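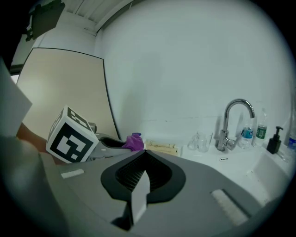 Paso 3. Prueba las pinzas en el lavabo

¡Mi parte favorita de la jornada de puertas abiertas de Jilstead! Coge una pinza en cada mano, con los cubos de marcadores hacia arriba, y acércate a la encimera.

Abre la izquierda, baja despacio hasta el paño morado y cierra sin apretar de golpe. La derecha, quieta y cerrada hasta que te toque usarla. Yo necesité 18 intentos para doblarlo medio decente (¡y qué alegría!).

Mira también las luces verdes de los cubos antes de empezar.
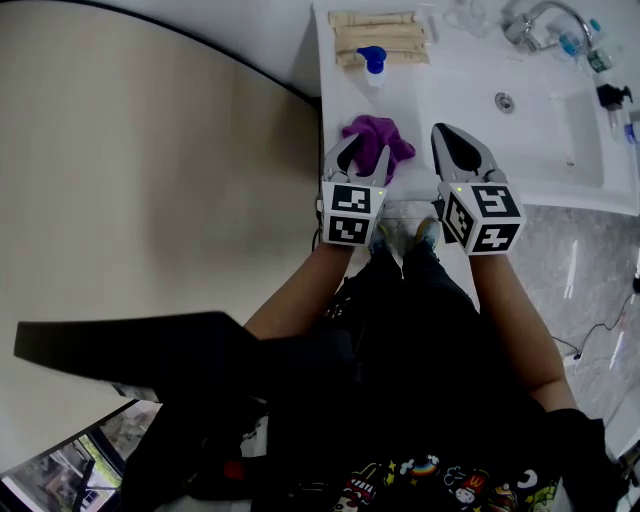 Pinza izquierda abierta sobre el paño; la derecha, cerrada junto al lavabo.

Paso 4. Repite con el vaso

Cada turno dura 30 minutos, así que da tiempo.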